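Escrow account short by $434, can I pay it off and keep my old payment?

Posted by Steinar Bech

I bought a small house in Steston two years ago with a fixed rate loan. The loan was sold in the spring to Christodoulou Home Loans. In July they sent me an escrow analysis that says my account is short by $434 and my monthly payment is going up. I thought a fixed rate meant a fixed payment. The county tax bill went up to $2,010 this year, and the insurance went up a little too. Can I send them the $434 and keep paying what I paid before? I have the money in savings.

hurberg_lender

The rate is fixed, so principal and interest stay the same. Taxes and insurance are a separate part of the payment and they get looked at once a year.

You can pay the shortage in one check. Most servicers have a coupon at the bottom of the analysis for it. If you don't, they normally spread it over 12 months, which in your case is a little over $36 a month.
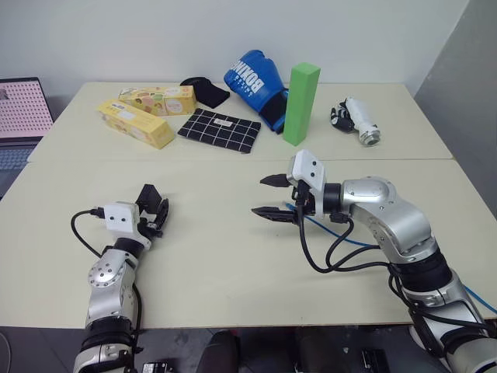

Paying it won't put you all the way back to the old payment, though. The shortage only covers the past. The new payment also has to collect enough for the higher tax bill going forward. Look for the line called "base escrow payment" or something close to it and compare it with last year's. That difference stays whether you send the check or not.

Also check the cushion. Under federal rules they can generally hold up to 2 months of escrow payments as a cushion, and some states allow less.

Marla T.

Call the county and ask if you have the homestead exemption. Mine dropped off after I refinanced and I paid nearly $2,000 before I noticed.

estix_77

Same thing happened to me when my loan was sold. The new company had the wrong insurance premium in their system. I sent them the declarations page and they ran a new analysis. Took a few weeks. Keep paying the amount on the statement until they send you a new one, or they may treat it as a short payment.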